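Visit report: open workshop at Retamal, 11 November 2022

I went to the Retamal open evening expecting to be sold something, and for the first half hour I was. There was a table of printed flyers, a jar for donations and a screen looping the same clip of a robot pouring cereal. The build I had come for was in the back: a two-arm bench setup the members call Danalik, put together in a shared workshop on evenings and weekends.

The pitch on the flyer is that anyone with a garage and some patience could do the same. I doubt it. The member who showed us the setup was fairly open about the money once asked. The arms were bought used from a reseller called Kaltier, and the pair cost more than my car did. After that they spent 11 months on wiring, mounting and software before anything got picked up on purpose. The first successful grasp was in March. A garage and some patience, plus a budget, plus somebody in the club who already knows motor controllers.

What Danalik does at present is move toy blocks. You set a target with black tape, put blocks on the table, and the arm is supposed to carry them over to it. That is the whole job. I have a four-year-old nephew who finishes it faster and then wants a snack.

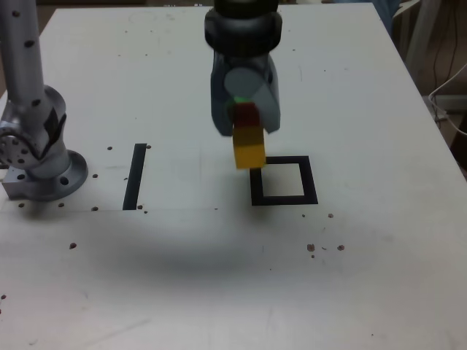 Danalik with a red and yellow block stack near the taped square.

The part I wanted to know about was the success rate, and getting it took three tries. The poster says "reliable handling of everyday objects." The logbook, which they did let me read, has 127 attempts written down for the two-block job, and 87 of those are marked good. I asked what good means. It means the blocks ended up touching the tape or inside it, still stuck together. A stack that lands crooked over the line counts. I would not have counted it, and one of the other visitors said the same thing out loud.

To be fair to them, holding two blocks by their sides and not pulling them apart is harder than it sounds, and the failures are written down in plain words. "Dropped early." "Squeezed top one off." "Went to old square." That last one is from the week they moved the tape and forgot to update the software. I trust a log like that more than I trust the poster.

Safety was thinner than I would like. There is a stop button and a chalk line on the floor, and visitors were asked to stay behind the line. Plenty of people leaned over it. If Retamal plans to run evenings like this again, a waist-high rail would cost them one Saturday's worth of coffee sales.

They also have a plan, named Prarnura, for having both arms pass a block from one to the other. There is a drawing of it on the wall and a parts list with 49 lines on it, most of them not bought yet. I asked when it would run and got a shrug, which I liked better than a date.

Would I go again? Probably, in a year or so, if they drop the cereal video. The entry was free and the parking was bad – use the lot behind the tire shop and walk. Bring your own questions, and ask for the logbook early, before the crowd gets back there.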